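We use cookies to keep this site working and to count visits. Accept | Settings

Nundwood Building: Workroom and Hallway Safety Checklist, With Comments
By Laiba Ansari
July 2025

This checklist covers the ground floor and the upper floor. The basement is on its own form. Ratings are OK, FIX (can wait for the regular work order) and NOW (dealt with before the inspector leaves the room). Cillian Mulligan walked the ground floor with me and Chutima Khamphan did the upper floor.

SECTION A. EXITS AND HALLWAYS

A1. Exit doors open fully from inside without a key.
OK. The east door drags on the mat. Mat turned around and it clears now.

A2. Exit signs lit.
FIX. Sign over the rear stairs is dim on one side.

A3. Emergency lights come on with the test button.
OK on the ground floor. Upstairs, the unit by the restroom went out after a few seconds. FIX, new battery.

A4. Hallways clear for their full width.
NOW. Two stacks of folding chairs outside the copy room. Moved to the storage closet while we were there. This was also on the December list, in the same spot.

A5. Stair treads and handrails tight.
OK. The lower bracket on the front handrail has been replaced and does not move. Paint around it still needs touching up.

SECTION B. FIRE

B1. Extinguishers on their hooks, pin in, gauge in the green.
OK except the one by the kitchen, which was on the floor behind the door. Hung back up. The hook is fine.

B2. Extinguisher tags signed for the year.
OK.

B3. Smoke detectors free of dust, tape and paint.
FIX. The detector in the upper hall still has its orange dust cap from the ceiling work. Cap is off. The detector has to be tested by Grurnanden before we can mark it OK.

B4. Nothing stored within 18 inches of a sprinkler head.
FIX. Top shelf in the supply room is too high. Aurelio Lozano has the shelf pins and will drop it one notch.

B5. Paper and cardboard kept away from heaters.
OK. The wall heaters are off for the season, so look at this one again when they are turned on. Rooms that use paper or board as a table covering should have it lying flat and trimmed at the edges.

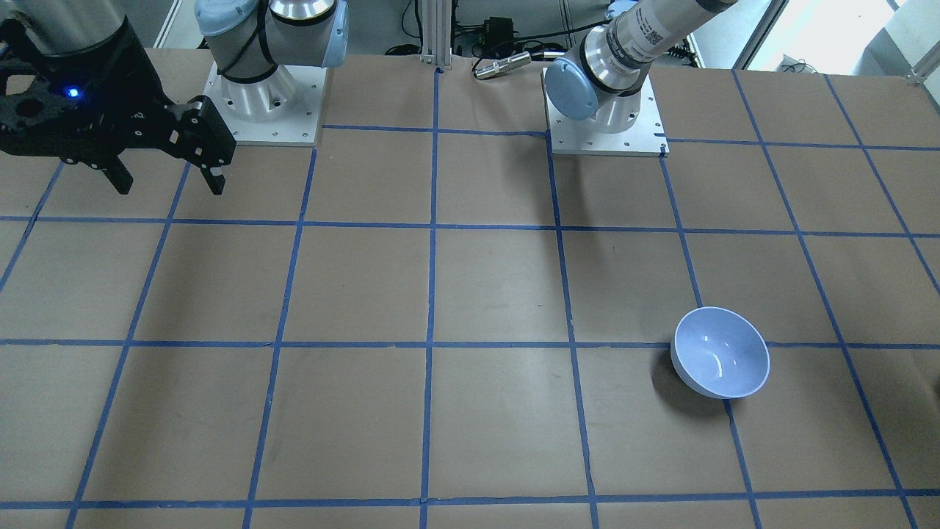
B5. Table with brown paper covering and blue tape.

B6. Trash emptied at the end of the day.
OK on the ground floor. Upstairs the recycling bin was full and there were flattened boxes behind it. Dalia Kalniņš has asked for a second pickup.

SECTION C. ELECTRICAL

C1. Panel doors closed, with clear space in front.
OK. The floor tape in front of the main panel is worn through and people have started to lean things there again. Put down new tape.

C2. Circuits labeled.
FIX. Four breakers in the upper panel say "spare" and at least one of them is live. Chutima turned it off and lost the lights in the supply room. The whole panel should be traced and relabeled in one visit.

C3. Power strips plugged straight into the wall.
NOW. One strip plugged into another under the front desk. Unplugged. The desk needs a longer strip – the outlet is behind the file cabinet and the old one does not reach.

C4. Cords undamaged, no bare wire, no taped repairs.
FIX. The floor fan in the break room has a split in the cord near the plug. Tagged and put in the repair bin. Please do not take it back out.

C5. Outlets near sinks trip when tested.
OK, kitchen and both restrooms.

SECTION D. WORKROOMS

D1. Floors dry and free of loose items.
Mostly OK. Items stored under tables should be on a shelf or in a bin with a lid. Anything that sticks out past the table edge gets kicked sooner or later, and the cleaners will not mop around it.

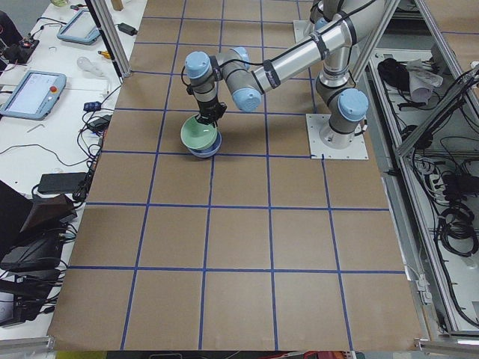

The same goes for bags and coats. There are hooks inside every door and most of them were bare when we came through.

D2. Tables steady, with no wobble.
FIX. One folding table upstairs has a leg lock that slips. Turned to the wall with a note on it.

D3. Table coverings flat, with edges and tape down.
OK. Tape that has started to lift should be pulled up and replaced. A second strip over the top makes a ridge. Bunnag blue tape is in the supply room, second drawer.

D4. Cables that leave a table do not cross a walking path.
Check from both sides of the table, and follow each cable to where it plugs in. If it has to cross the floor, use a cord cover. There are two long covers in the storage closet.

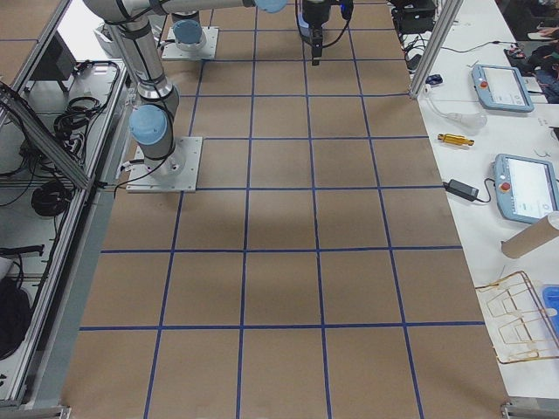 D4. Black cable going off the left side of the table.

D5. Hand tools put away.
OK. One box cutter found open on a windowsill. Closed and returned.

D6. First aid kit stocked and in date.
FIX. The ground floor kit is out of large bandages and the eye wash is past its date. Order from Brorndale, same as before. The upstairs kit is fine.

SECTION E. OUTSIDE

E1. Walkways even.
FIX. The slab by the bike rack has lifted at the corner. Painted yellow for now. The quote for grinding it down is $1,404, which Dalia has.

E2. Outside lights working.
Not checked. We finished in daylight. Cillian will look some evening and add a line here.

E3. Gutters and drains clear.
OK.

Work orders are entered under number 57 with the item letter after it, for example 57-C2. Please write on the order when a job is done, and leave the paper copy in the tray by the front desk.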